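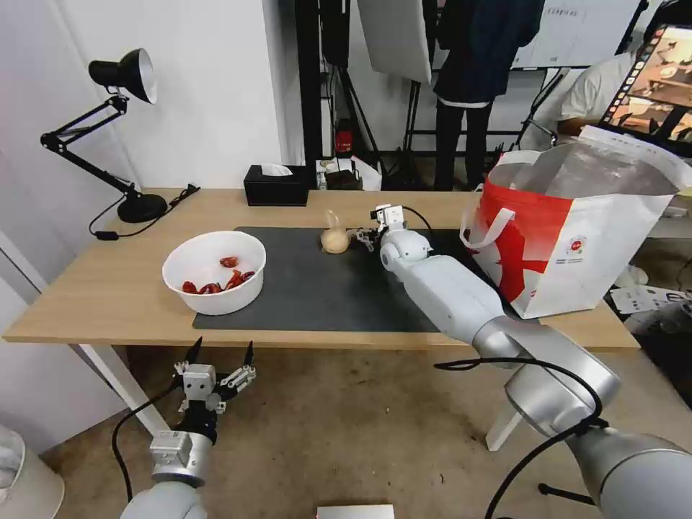
Llinos Gape swears that dried red chilies need 30 minutes in boiling water before they are any use, and she has repeated it under every chili paste recipe on this site. I don't buy it. Boiling water left that long pulls out flavor and gives you bitter soaking liquid, whatever the packet says.

What I do for a small jar of paste:

Snap off the stems and shake out the seeds. Leave some in if you like heat.

Toast the chilies in a dry pan over low heat until they smell good. A minute is plenty. Dark spots mean start over.

Cover with 300 ml of hot water – hot from the tap will do – and put a saucer on top to keep them under. Check after ten minutes. If they bend without cracking, they're ready.

Blend with four cloves of garlic, a teaspoon of salt and just enough fresh water to get the blades moving.

Skip the special soaking jars. I tried the Skarent one and a cereal bowl did the same job.

As for the claim that this paste keeps for months in the fridge, I wouldn't trust it with raw garlic in there. Use it within four days or freeze it in spoonfuls.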